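茶歇角的塑料杯内壁老有小点，是水垢还是没洗干净？

分类：家居与清洁 > 厨房用具

Dede Antwi
我们在 Herdale 那边的办公室有个卡座，桌上放了两个带龙头的饮料桶，一个装清水，一个装深色饮料，大家自己拿杯子接。杯子是灰色的硬塑料，口大底小，内壁是哑光的，买了一批，平时用洗洁精手洗，倒扣在毛巾上过夜。

问题是内壁上老有小点子，有白的也有深色的。刚洗完看不太出来，过一阵拿起来对着光看就很明显。有同事说是自来水里的水垢，也有人说就是水没干，还有人直接不用了，自己带杯子。我用百洁布擦过一只，点子少了，可杯子里面摸起来反而更涩，第二天好像又有了。

想问三件事：这到底是不是水垢；哑光的塑料能不能用柠檬酸泡；接水盘要不要跟着一起洗，现在基本是想起来才倒一次。

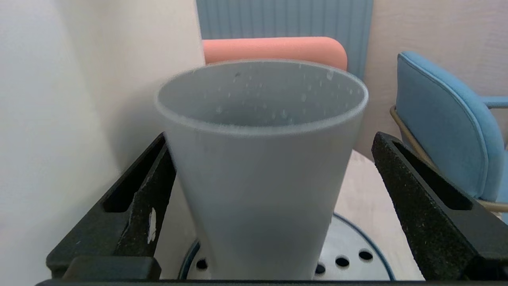 Cadi Gape
先别急着泡东西。你把杯子用干的厨房纸擦一圈，再晾到完全干，然后看。擦得掉、纸上只有湿印子，就是水珠。干了以后还留白圈，手指甲能刮下一点粉，那才是水垢。两种情况做法不一样，分清楚再动手，省得白费一瓶清洁剂。

塑料比玻璃和陶瓷难干，水在上面不容易摊成一层，会缩成一颗一颗的。洗碗机洗塑料盒子也是这样，别的都干了就它还湿着。你们倒扣在毛巾上，杯口贴着布，里面的潮气出不来，过一夜还是湿的很正常。换成带空隙的沥水架，或者杯口一边垫高一点，让空气能进去。

如果确实是水垢：
温水里放一小勺食用柠檬酸，搅到化开。
水要没过杯口，泡30分钟。
用软海绵擦，清水冲两遍，闻着没有酸味就可以了。
不要和含氯的消毒液一起用，也不要前后脚用，中间必须冲干净。

百洁布绿的那一面别再用了。哑光面本来就容易挂东西，磨出细道子以后茶渍会往里钻，越擦越脏。已经磨过的那只也不用扔，拿去装笔吧。

深色的点子我说不准，可能是饮料渣，也可能是材料里本来就有的。擦不掉又没有味道的话，我一般不管。

Edwards
柠檬酸就行，我家水壶也用这个。白醋也可以，就是味道大。

Dede Antwi
谢谢两位。补充一下桌上的情况，前面写得太简单了。

两个桶都是透明桶身、白色盖子、白色底座，清水那个大，放在靠外的一边，深色饮料那个小，靠着墙。每个桶前面有一个圆的接水盘，上面是带小孔的金属网。杯子就放在盘上接，杯口朝上。卡座靠墙角那边还放了纸巾盒，本来是让大家顺手擦桌子用的。

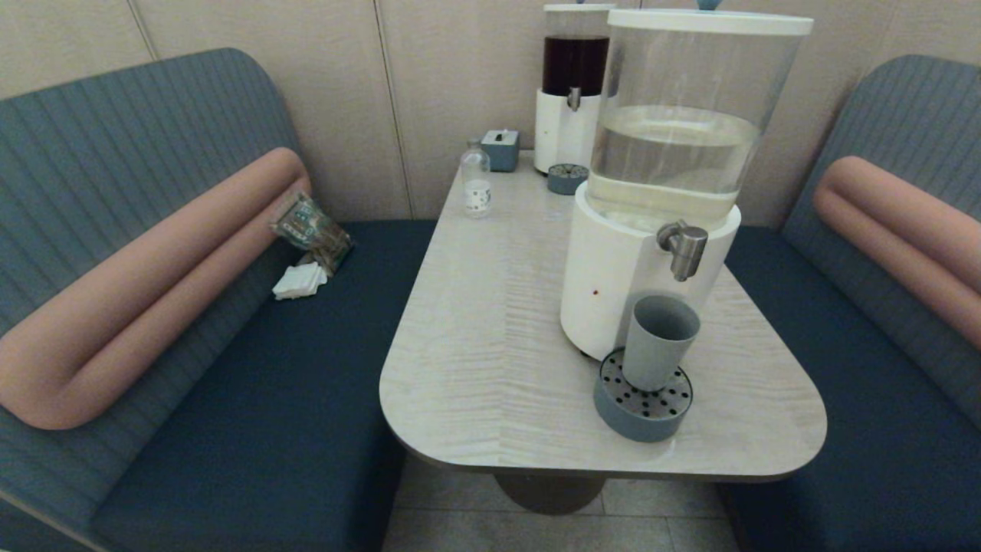
桶是从 Keso 一起买的，说明书只讲了怎么装龙头，没讲多久洗一次。我们现在的习惯是每周三下午把桶里剩的倒掉，拆下来冲一遍，龙头没有拆过。办公室常在的有9个人，清水桶一天要加两次水，饮料桶通常喝不完，剩下的会留到第二天早上。

按 Cadi 说的，我昨天下班前把所有杯子都擦干，挪到沥水架上去了。白点少了很多，有两只上面还有，用指甲能刮下粉来，看来水珠和水垢都占一点。这两只准备今天泡柠檬酸。

另外有人建议买 Mitix 的除垢片，700克一大罐，我觉得我们用不了那么多，先不买。

Mitix 是群里同事推荐的牌子，我没有用过，有用过的也请说说。

Cadi Gape
除垢片我也没用过这个牌子。成分表第一位要是柠檬酸，那和你自己买散装的差别不大，看价钱就好。

看你这么写，我觉得更该管的是桶和龙头。饮料别过夜，带糖的尤其不行，下班前倒掉，桶用热一点的水冲，盖子也冲，敞着晾。说明书上没写能耐多少度的话，不要用开水。

龙头一周拆一次。拧下来的时候注意里面的垫圈，先拍张照记住顺序，再用小刷子刷管子里面，嘴子那一圈最容易积东西。装回去先装一点水，看底下滴不滴。滴水多半是垫圈装反了，硬拧会把桶壁拧裂。我拧裂过一个。

接水盘每天倒。网能拿起来的话拿起来洗，孔眼用旧牙刷刷，盘底擦干再放回去。盘里一直有水，杯底也就一直是湿的，端到哪儿印到哪儿。
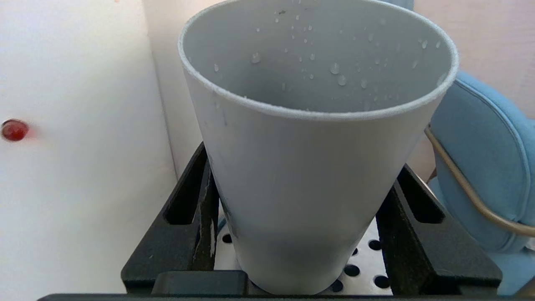 晾杯子的事再说细一点，因为很多人冲完甩两下就当沥过水了。甩完以后杯底通常没什么水，剩下的挂在壁上，要自己往下走很慢。像这只杯子，水珠大部分集中在内壁的一侧，偏上，小的只有针尖大，大的几颗会反光。这种拿纸沿着杯口往里转一圈就够了，不用伸到底去掏。杯口下面还有个很小的深色点，擦的时候顺便试一下，能擦掉就是沾上去的。外壁那道淡灰的竖印也可以用湿海绵加一点小苏打轻轻抹，抹不掉就算了，不影响用。

水硬的地方，最后一遍用过滤过的水涮一下，干了以后白圈会轻很多。你们既然有净水可用，每只杯子倒个底，转一转倒掉就行。

Dede Antwi
泡了30分钟，那两只里面的白圈没有了，深色的点子还剩几个，我就不管了。龙头今天拆了，嘴子里面确实有一圈滑的东西，刷了两遍才干净。垫圈有两片，一片厚一片薄，厚的在外面，记在这里，免得下次装错。

还有一个小问题，拆下来的垫圈有点发硬，这种可以单独配吗？还是要连龙头一起换？

Edwards
五金店有，带着旧的去比大小。要买食品级硅胶的，黑橡胶那种有味道。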